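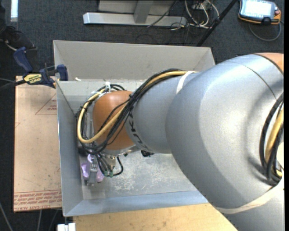
Monday

Up at 5:15 and at the shop by ten to six to let the Otico driver in. He was early and already parked across the back door. The order was short again, 30 child-resistant lids missing from the sleeve count, and he had no paperwork for the pre-roll tubes. I signed for what was there and wrote "short" next to the rest. I will have to call them tomorrow. Their office doesn't pick up before nine.

Did the vault count before anyone else came in. The system said 632 packaged units of flower and I had 631. Counted the shelf twice more and got the same. Finally found it in the returns bin with a torn label, logged under last Thursday's damaged goods but never taken off the live list. Fixed it and put a note in the log with my initials. That took until almost eight, and the opening checklist was late as a result.

Two of the new budtenders were on the floor today. One is quick with the register but talks too fast for the older customers, and I told her so at lunch. She took it fine. The other one knows a lot about the products but keeps wanting to say what will help with what, and we can't do that. I went over it with him again – we can read what is on the label, we can tell people what other customers buy, and we can send them back to their doctor. He wrote it down this time.

The Brurkau people came at ten for the meeting about next quarter. They grow indoors in the old seed warehouse and their flower has been steady, but they want to go up on price per pound and also want a minimum order of 800 units per month. We sold 632 of theirs in the best month we ever had, so I said no to the minimum and that I would think about the price. They left samples of a new line of tinctures. Box is nice. The dropper on one leaked into the bag.

Rent talk with the landlord in the afternoon. He wants the parking lot restriped and wants us to pay half. I said I would look at the lease, and I did, and it says the lot is his. I wrote him an email and saved it without sending. I'll read it again in the morning when I'm less annoyed.

State inspector did not come. We were told some time this week, so the binder stays on the front desk. I checked that the camera recordings go back the full number of days and they do. The badge printer is out of ribbon, so the newest hire still has a paper badge with tape on it. Ordered ribbon from Litex, 110 dollars with shipping, which seems like a lot for ribbon.

Busy from four to six-thirty. The line went out to the sidewalk twice. We had three cards expired at the door and one man got loud over it. I walked out and talked to him and gave him the renewal sheet, and he left. I filled out an incident form anyway.

Closed at eight. Drawer two was over by four dollars, drawer one was right. Dropped the cash with the second person present and set the alarm. The motion sensor in the hallway took three tries.

Had an email from Hoarau when I got home. They are opening a second store in March and asked if I would talk to them about running it. More money, but the drive is forty minutes each way and I would be starting over with a new staff and a new set of locks. I haven't answered. I would like to see the lease and the hours first.

Ate leftover chili. Laundry is still in the dryer from yesterday. Need to call Otico, send or not send the landlord email, and move the humidity packs to the lower shelf before the Wednesday delivery.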